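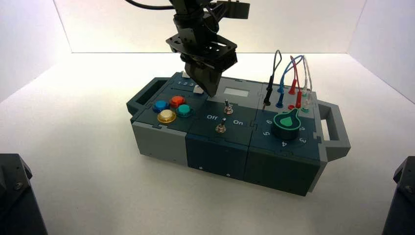 요즘 제 손가락이 제일 좋아하는 건 단추예요. 화면 말고 진짜 단추요! 꾹 누르면 쑥 들어가는, 그 맛 아시죠?

어릴 때 할머니 댁 라디오를 하도 돌려서 손잡이를 빼먹은 적이 있는데(죄송해요, 할머니) 그 버릇이 어디 안 가더라고요. 그래서 조작 상자만 보면 그냥 못 지나갑니다. 파랑, 주황빛 빨강, 청록, 노랑 단추가 마름모꼴로 모여 있으면 저는 무조건 노랑부터 눌러요. 금색 테까지 둘러 놨으면 누르라는 얘기잖아요. 그다음은 1, 2, 3 숫자가 적힌 슬라이더. 2에서 딱 멈추는 게 은근히 어려워서 혼자 여러 번 왔다 갔다 합니다.

그래도 제 마음속 일등은 금속 토글스위치예요. Off와 On 사이를 오가는 그 짧은 거리가 뭐라고 이렇게 신나는지. 퍼즐처럼 맞물린 이음매도 괜히 손끝으로 따라가 보게 되고, 양쪽에 손잡이까지 달렸으면 그대로 들고 집에 가고 싶죠.

지난 3월에는 부품 가게 하라노에서 스위치 6개를 사 왔어요. 나무판에 달아 책상 옆에 두었는데 전선은 하나도 안 이었습니다. 전화가 길어지면 딸깍딸깍, 원고가 막혀도 딸깍딸깍. 옆방에서 그만 좀 하라는 소리가 들리면 그때는 슬라이더로 바꿔요. 그건 조용하거든요.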